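Economic Bubbles and Bad Ideas
Handout 3: Tulips, or how to sell something that is still underground
Instructor: Zuweira Dankwa
Revised 20/02/2025

Bring this to section. Last term several people brought the handout for a different course and argued from it with great confidence.

Where we left off

We had a Dutch Republic with money to spend, not many places to put it, and a new flower from the east that rich people liked to show off. Tulips grown from seed take years to bloom. Tulips grown from offsets (the little bulbs that form beside the mother bulb) are quicker, but you only get a few at a time. So supply was slow and demand was not. You can already hear the trouble coming.

The most prized flowers had streaks and flames of color on the petals. Growers called these "broken" and tried all sorts of tricks to get them, including, by some accounts, pigeon droppings. The cause was a virus carried by aphids. The virus also weakened the bulb, so the most expensive tulips in Europe were the sick ones. Please don't build your whole essay on this. I have read that essay.

The calendar matters

Bulbs could be lifted and handed over only in the summer, after the flowers had died back. For the rest of the year they sat in the dirt while people bought and sold promises to deliver them. Much of this went on in taverns, with a small fee on each deal that was spent on wine. The Dutch called it windhandel, the wind trade, and you should know that word for the quiz. Prices climbed hard through the winter of 1636 and fell apart in February 1637.
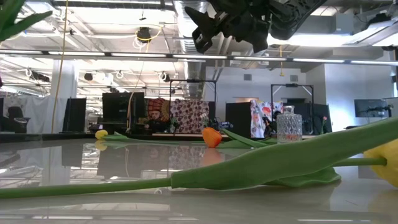
Why didn't the buyers just pay up when prices fell?
Most of them had put down little or no money, the courts didn't want to hear about it, and many contracts ended up being settled for a small part of the agreed price or dropped altogether.

Who got hurt

Fewer people than you were told in high school. The popular version comes from Charles Mackay, writing in 1841, who had a fine ear for a story and took much of his from pamphlets meant to scold. Anne Goldgar went through the archives and found merchants and skilled craftsmen, often related to each other, and very little sign of ruin. No canals full of drowned weavers, I'm afraid. What she did find was a lot of people furious that their neighbors had gone back on their word.

Peter Garber takes a different line and argues that high prices for rare bulbs made sense, as the first owner of a new variety can sell its offspring for years. He has a harder time with the common bulbs sold by weight, which also shot up that winter. Read him with a pencil.

For section

Shaohua Ding will run the trading game in March. You'll be dealing in shares of four made-up bulbs: Birusell, Nulby, Dalgleish and Stilteck. Everyone starts with 50 guilders. The record closing balance is 399, held by a student who then failed the midterm. Draw your own lesson, but don't put it in the midterm.

Write one page on whether a promise to buy is worth anything if no court will enforce it. Garber is on reserve at the library desk, and the Goldgar chapter is in the course packet. Staple your pages.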